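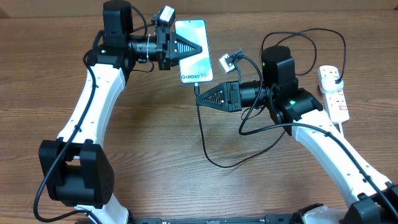
The Dreltgate would never float again, according to Tullio Amato, and the Admiralty could send as many letters as it liked. He had told the clerk so twice and was now telling me.

We were standing under her stern at low tide. She had gone onto the bar at Distamholm on the Tuesday night with a hold full of masts for the yard at Cledolton, and the timber was the only reason anyone in London cared. I was purser's mate and had been left behind with the papers.

"Her keel's gone here and here," Amato said. He pushed his knife into the wood and it went in up to the handle. "That was rotten before she hit anything."

I asked whether I should write that down.

"Write what you like. Zanetti built her. Zanetti will say it was the captain."

The captain was up at the inn and had been in bed for two days. He had a cut on his head and would not talk about the helm order. The first lieutenant had taken the men along the coast road to find another ship, and he had taken the log with him, or said he had. I never saw it again.

I wrote down that the keel was rotten. Then I went aboard with a lantern and looked for myself. The water in the hold was up to my waist and very cold. Along the port side, low down, I could put my hand flat on the planks and feel them give. Some of the bolts that should have been copper were iron with a copper head. I pulled one out with my fingers and put it in my coat.

When I came back up the tide had turned. Amato was sitting on the shingle eating bread and an onion. I showed him the bolt.

"How many like that?" he said.

"I didn't look at them all."

"The yard charged for 1,421 in copper. I saw the bill when I was there." He scratched the head of the bolt with his thumbnail and gave it back. "I left that December."

"Did you tell anyone?"

"I told Zanetti."

He cut me a piece of the onion and I ate it. The water came in round the rudder and the ship moved a little, and we heard her timbers working. A boy came down from the village to ask if the masts were for sale. I said they belonged to the King. He went and sat on the wall with the others to wait for dark.

I had 17 men left on the books at Distamholm, most of them sick, and no marines. I put two of them on the beach with a musket each and told them not to fire it.

In the morning four of the masts were gone. The ship had settled further over and her stern windows were in the sand. The captain had got up and was dressed, with his hat on over the bandage, and he asked me for the inventory. I gave it to him. He read down to the line about the keel and asked who had said so.

I said the shipwright had, and that I had been in the hold.

"You're a purser's mate," he said.

"Yes, sir."

He folded the page along that line, tore it off and handed me the rest. I went back to my room, wrapped the bolt in a shirt and packed it at the bottom of my chest. Then I wrote the page out again and walked up the hill to catch the Cledolton coach.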